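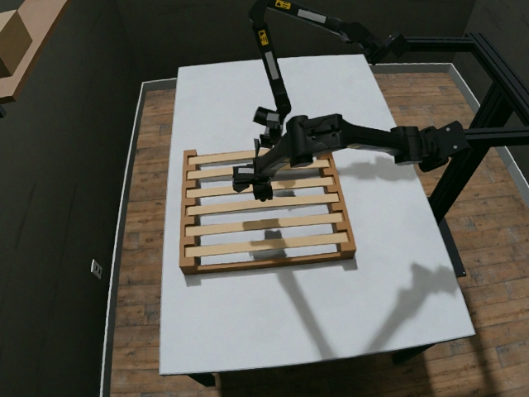
Slatted things: making them, mending them, keeping them clean

Duckboards, trivets, bath mats, bed bases, the shelf in the airing cupboard that everybody's grandfather seems to have made. They are all the same object at different sizes. You have two rails, a number of slats, and gaps where you decided to save on wood and called it ventilation.

I have made a fair few of these and thrown away slightly more. What follows is what I'd tell a neighbour over the fence, if my neighbour, Angus Cruickshank, didn't already own a better router than mine.

Cutting notches

Clamp both rails together and mark them as one piece. If you mark them separately you will get two lovely rows of notches that have never met. Use a knife for the line. A carpenter's pencil is as thick as the mistake you are trying to avoid.

Cut the shoulders first with a fine saw, then chisel out the waste from both faces towards the middle. Test each notch with the slat that is going to live in it and number the pair, somewhere it won't show. Shop slats all claim to be the same width. They are lying, though only by a whisker.

Leave a little slack. A slat you have to hammer home in a dry August will split its rail by Christmas.

Spacing

Don't measure the gaps. Cut a scrap of wood to the width you want and use it as a spacer, working from both ends towards the middle. Any error ends up in the centre gap, where you can cover it with a plant pot.

For a bath mat, keep the gaps narrower than a child's toe. For a bed base, follow whatever the mattress label says. Mine was sewn into a seam and required a torch and some bad language.

Glue or screws?

If it's going to get wet, screws, and stainless ones. Ordinary screws weep black streaks down oak and no amount of lemon juice has ever fixed mine, whatever the internet says. Glue is fine indoors, for shelves and so on, provided you accept that you can never replace a single slat without a mallet and a free afternoon.

The third way is to glue nothing but the cross rails and let the slats sit loose in their notches. They lift out for washing. They also lift out when the cat stands on them, so give it some thought.

Squaring up

Measure corner to corner, both ways. If the two figures match, you're square. If they don't, put a sash cramp across the long diagonal and tighten gently until they do. Do it before the glue grabs, so don't stop for tea. I've got a boot rack shaped like a kite to show for one cup of tea.

Check it on something flat as well. The kitchen table will do better than most workbenches, and certainly better than mine, which has a valley in it. Lay down newspaper first if anyone else lives in the house.

Finish

Satish Shenoy swears by raw linseed oil and will tell you so at length. It does look handsome. It also takes days to stop being sticky and picks up every hair in the postcode. I use Gotano decking oil for outdoor pieces and a plain hard wax for indoor ones. Thin coats, wiped off well, and a light rub with fine paper in between.

Oil the slats before you assemble them. Getting a brush down the side of a fixed slat is a job for someone with smaller hands and a better temper. Keep oil off the ends if they're being glued. Spread oily rags out flat outdoors to dry, never balled up in the bin, where they can catch fire by themselves.

Cleaning

Duckboards in a shower go slimy underneath long before they look dirty on top. Stand them on edge once a week. When they do go green, scrub with washing soda and warm water, along the grain, rinse and dry in the shade. Full sun cups the slats like old toast.

Dust between bed slats comes out with an old sock over a ruler. Take the mattress off first. I mention it only from experience.

Squeaks

It's nearly always a slat end rubbing in its notch. Rub the end with a candle stub, or tuck in a sliver of felt. If it squeaks after that, check the bolts on the frame, then the headboard against the wall. Siiri Eglītis took an entire bed to pieces before finding that hers was the floorboard.

Buying instead

There is no shame in it. Ornham do a decent plain shower board, and it arrives squarer than anything I've made. Turn it over before you pay and look for staples. If the slats are stapled on, put it back.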